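An afternoon at the Kermani open day

I got over to Meratbridge for the Kermani workshop's open day and I'm so glad I did (even with the parking, which was as bad as you've all heard). I went in expecting big arms behind glass. What I got was a friendly crowd, a lot of cables to step over and a hand-held gripper that visitors were allowed to try!

The project is called Flalirum, and the idea is pretty simple. You carry the gripper yourself, squeeze it to open and close the fingers, and pick up everyday stuff the way you'd like a robot to do it. A camera rides along and records every go. They're hoping for 1000 recordings by the end of February, and they let me add 2 of mine to the pile. My first was terrible. I came in much too fast and had to back off and line up again, and my wrist was complaining by the end of it.

What I liked best was how ordinary the objects were. Cups, boxes, a lamp. I asked why a lamp, and the answer was that thin poles are a good test of aim: you have to get a finger on either side before you close up, and shiny parts are hard for a camera to make sense of. I'd never once thought about that while dusting mine.

Lining up on the white desk lamp, fingers still wide open:

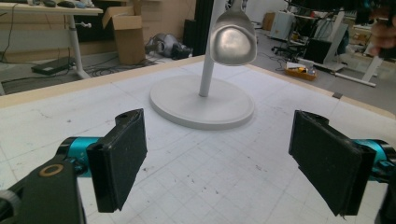
Going next time

There's another open day in February, and a few of us from Gernidville are planning to share a ride. We have room for 2 more in the car. Wear flat shoes, bring a snack, and get your name down early if you want a turn with the gripper, as the line got long after lunch. Reply to this newsletter and I'll add you to the list.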